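Ticket 703: Product page shows wrong metal for Barta eternity band
Store: Rellard Jewelers, web shop
Opened by: Ottó Vörös, customer service
Status: Closed

Problem as reported

A customer called to order the Barta eternity band in platinum, ring size 6. The product page said platinum in the title, but her order confirmation said 14K white gold. The price on the confirmation was the white gold price. She wanted to know which ring she was going to get. I put the order on hold and told her we would call back.

I placed a test order for the same band and got the same result. Yellow gold and rose gold come through correctly. Only platinum changes.

First checks

Cleared the page cache and tried again in a different browser. No change.

Tried the matching engagement ring from the Droltwood line. Platinum stays platinum all the way to the confirmation, so the checkout itself looks fine.

Checked the item record for the Barta band. Metal list shows four entries, and platinum is there. 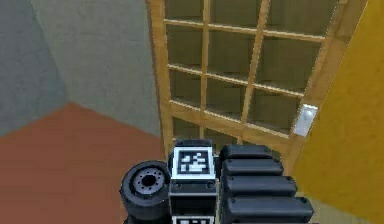 Tall wooden lattice, gray wall at left, yellow panel at right

Opened the Jorkberg inventory export and compared it with the item record. The export has 38 lines for this band, one for each metal and size that we sell. The platinum lines carry the suffix -PT in the export. In the item record they carry -PL. When the shop can't match a suffix it falls back to the first metal on the list, and the first metal on this item is white gold.

Passed to web catalog on 26th August.

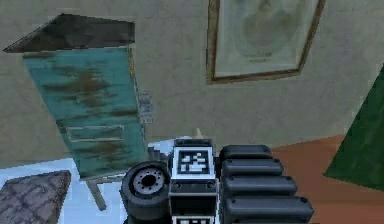

Anikó Dudás
Web Catalog Editor

Confirmed what Ottó found. The -PL suffix is from the old catalog. We switched to -PT last November and the Barta band was missed, along with its matching wedding ring. That makes 2 items with the old code. I searched the rest of the bridal section and found no others.

Changes made:

Replaced -PL with -PT on both items, all sizes.
Turned off the fallback for bridal items. If the metal doesn't match, the page now shows "Please call for pricing" and the order button is gray.
Ran the Jorkberg import again by hand. It finished with no errors.

Test orders after the change: platinum in sizes 5, 6 and 7 all show platinum on the cart page, the confirmation and the bench sheet. White gold still works.

One thing left over. The stone details on the platinum page were copied from the white gold page, and they give the setting as channel. The bench says this band is shared prong in every metal. I corrected the text on all four pages.

Order history: I looked at the last 60 orders for the two items. The customer who called is the only one who picked platinum, so there is nothing to remake.

Reply from Ottó Vörös

Called the customer back. She still wants platinum and accepted the platinum price. Old order canceled, new one entered, and the bench sheet says PT. Hold removed. OK to close.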